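Gripper Closure Fault in a Simulated Two-Box Transfer Cell
Individual project report, Robotics and Control
8 min read
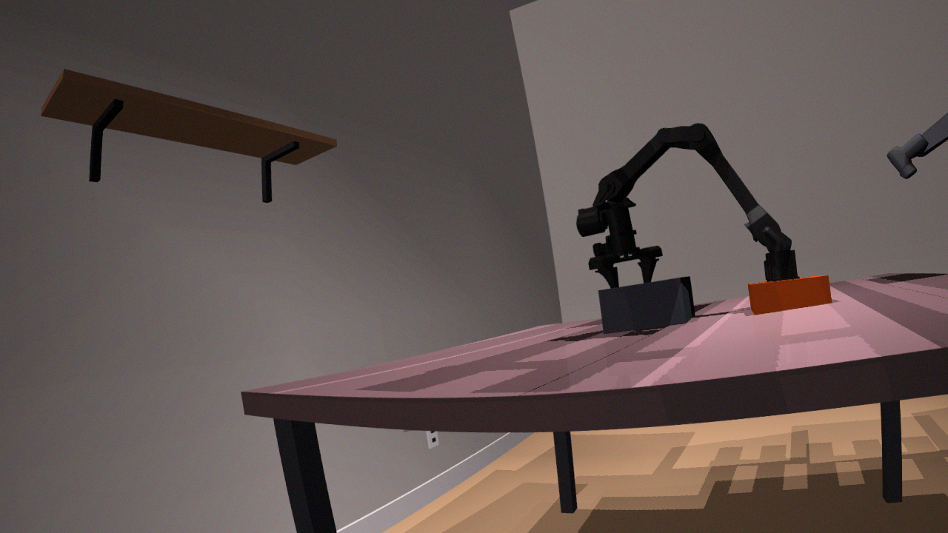 1. Background

The fault covered by this report is a false grasp signal. During a transfer task, the controller reported that the gripper was holding a part when the fingers had closed on nothing. The arm then carried out the rest of its cycle as normal. The work was done entirely in simulation, using a cell built for the Plidley teaching module and run on the Kirui physics engine. The task is to take a small part from a dark box and place it in an orange box on the same table. At the pick, the black arm is bent over in a high arch, with the two fingers pointing down at the top of the dark box and an open gap between them. The fault begins shortly after this stage of the cycle, when the close command is sent.

The transfer task was inherited from an earlier student project, along with its controller. My original aim was to shorten the cycle time. The false signal came to light in the first long run, and the aim was changed with the agreement of the module staff.

2. How the fault was found

The first long run was left overnight and logged 2524 cycles. The controller recorded every one of them as a success. The part count kept by the simulator did not agree. It showed 1097 parts delivered to the orange box. In all the other cycles the arm had gone through the place motion with empty fingers.

The first suspicion was the part count. The counter uses a trigger volume inside the box, and a part that bounces out could be missed. I replayed a sample of the failed cycles with the contact display switched on. No contact between finger and part was recorded in any of them, so the counter was ruled out.

3. Cause

The controller decides that a part is held by looking at finger speed. After the close command it waits, then reads the speed of both fingers. If both are close to zero, it assumes that something has stopped them and sets the flag "held". It does not read finger position or motor effort.

Fingers can stop for other reasons. Two were found.

(a) The fingers reach their fully closed position. Speed is zero, the flag is set and nothing is held.

(b) A finger touches the rim of the box on the way down and jams. Speed is again zero. In this case the arm also lifts with the joint under load, and there is a sharp jump in wrist torque when the finger comes free.

Case (a) made up most of the failures. Case (b) was less frequent but matters more, as on a real machine it could damage the gripper or drag the box.

The wait after the close command was set to 135 ms. This had been tuned for a wider part that is no longer used. With that part the fingers met resistance early and the reading was sound. The present part is narrower, and the fingers take longer to reach it. In some cycles the speed was read before the fingers had begun to move at all, which gives a zero reading too. This third route to the same error was found late and is not separated out in the logs.

4. Why the missed picks happened

The false signal hid the missed picks but did not cause them. The misses came from an offset in the tool frame. The Priltholm gripper model had been updated at some point, and the new model has longer fingers. The tool frame had been left as it was. The arm was therefore placing the fingertips lower than planned, and any tilt at the wrist moved them sideways by a larger amount. Parts lying near the box wall were missed or pushed away. Parts in the middle were usually picked.

I did not check the tool frame at the start of the project. The inherited notes said it had been measured, and I took this as correct. The check takes a few minutes and should have been the first step.

5. Changes made

The held test was rewritten. The flag is now set only if all of the following are true:

- the fingers have moved from their open position
- the final gap lies within the expected range for the part
- motor effort is above a set level
- these conditions hold for the whole of a short sampling period

If the test fails, the arm lifts straight up at low speed, opens the gripper and tries again. After 2 failed attempts the cycle stops and a fault is raised. The arm does not move across to the orange box unless the flag is set.

A torque limit was added for the downward move. If the limit is passed, the arm stops at once and holds its position. It does not retreat by itself, as the direction of a safe retreat depends on which finger is caught.

The tool frame was measured again and corrected. The file now carries the version of the gripper model it was made for, and the controller will not start if the two do not match.

6. Results

The long run was repeated in February with the same starting seeds. The controller's success count and the simulator's part count agreed throughout. Missed picks still occurred, mainly with parts resting against a corner, and each one was reported as a miss. The rim jam was forced by hand, by shifting the box under the gripper. The torque limit stopped the arm every time.

The average cycle is longer than before, mostly because of the sampling period. The original aim of a shorter cycle has not been met.

7. Limits of this work

Contact in the simulator is stiff and has little noise. Motor effort on a real gripper will vary with wear and temperature, and the threshold used here should not be copied across without testing. The range for the finger gap assumes one type of part. Mixed parts would need either a wider range, which weakens the test, or some way of knowing which part is being picked.

The second arm in the cell was parked for all runs. Its controller uses the same speed-based test, taken from the Flaretti example code, and it has not been changed. It should be corrected before both arms are run together.

3 comments
14 shares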